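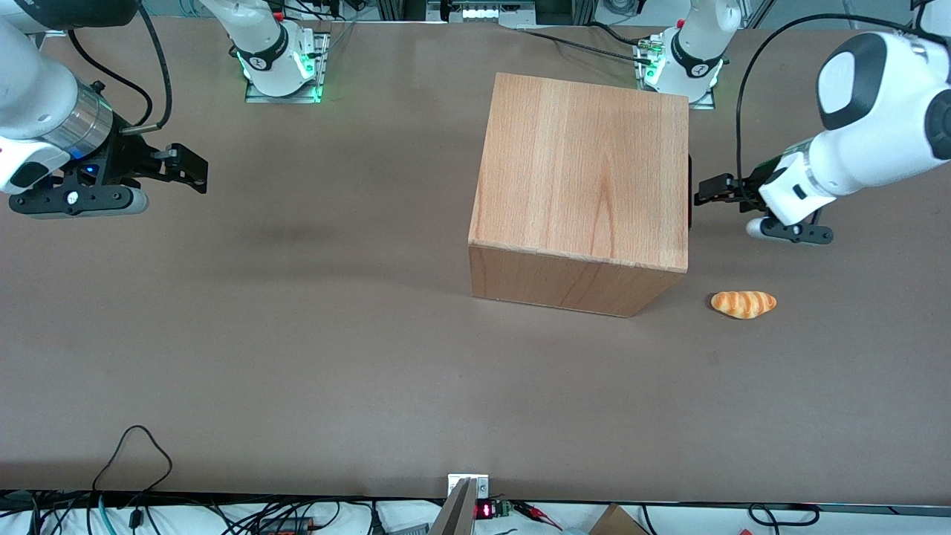 Draseo wooden cube, large

Solid-looking, plain, does what a cube does. Light tan with the grain showing on top, front face a shade darker and more orange. Crisp corners. No print, no logo, no paint to chip.

Use it as a riser on the bakery counter, a plinth in the window, a bookend, a prop for food photos. We've had one on the shop table since September with rolls and jam jars on it, and it still looks smart.

Sold singly. Stack of two works fine on a level surface, three is asking for trouble.

Finish: natural
Product code: 952
Delivery: 6 working days, mainland only
Returns: 14 days, unused, in the orginal box

Colour varies. It's wood. If you want two that match, put it in the order notes and Hala Gaber will pick a pair out by hand. Adds a day or so.

Care
Dry cloth for crumbs. Damp cloth for jam, then dry it straight off. No dishwasher, no soaking, no bleach spray. Keep off radiators. Grease marks come out with a very light sand, go with the grain. Don't put unwrapped food straight on it, use a bit of baking paper.

Croissant not included (yes, people ask). For pretend bread see the Kavura play food page, back in stock soon.

Trade
Cafes and shops ordering 7 or more get the trade price. Email Kidus Gebreyes with your shop name and delivery adress. Collection from the Drunanberg unit is free, ring first, closed over lunch.

Also in this range: small cube, low block, long riser. Long riser sold out at the moment, more on the way.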